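Six months with the arm, and what the packing room looks like now

I promised I'd write this up once the dust had settled, and May 2022 seems as good a time as any. For anyone new: I work at Clostent, where we put together art and stationery sets for schools and gift shops. Pens, brushes, pads, the odd eraser shaped like a fruit. I've been on the packing side for four years and I love it more than is probably reasonable.

Last autumn we got our first robot arm. It's on the pen station, which was always the job people swapped out of if they could. You stood there with a tray, picked pens one at a time, turned each one the right way round and pushed it into its slot, and by the end of a shift your thumb had opinions. A big order is 600 sets, so you can imagine.

The first weeks were slow going! Harish Kandpal, our line lead, had the arm picking up the same pen over and over while the rest of us pretended to be busy nearby. Pens are trickier than you'd think. They roll, they're slim, and the double-ended ones have two tips, so the arm has to know which end is which before it puts anything in a tray. Sibel Tuncer ended up teaching it most of that. She'd packed pens for years and could tell Harish straight away why a grip near the end would tip the pen over and why the middle was safer.

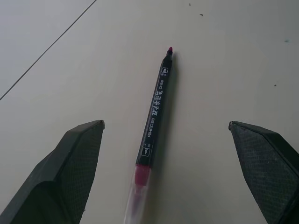
Sibel now runs the station, and she got a new job title and a pay rise to go with it, which we all cheered about in the canteen. She sets up the trays, checks the colours, and changes the settings when a new pen comes in. She told me the strangest part was having to put into words things her hands had been doing without asking her.

For the rest of us the change is in how the day is shaped. We used to rotate every hour to spare our wrists, and now the rotation is longer, so I can get properly stuck into assembling the gift boxes (my favourite, all that tissue paper). Bimla Mishra has moved over to checking finished sets and she catches things we used to miss completely, like two pinks in the same tray that are nearly but not quite the same shade.

It isn't all rosy. The pen bench used to be where you had a natter, two people side by side, and I do miss that. Dragica Karagiannis raised it at our team meeting and asked what happens to the hours if a second arm comes. We got a fair answer, I thought — no one's contract changes this year, and we'll be asked before anything is ordered. She wants it in writing and I'm with her on that.

Next up is brushes. Bristles bend, handles come in every thickness, and Sibel already has a box of the awkward ones under her desk. I can't wait to see how she gets on with the fan brushes.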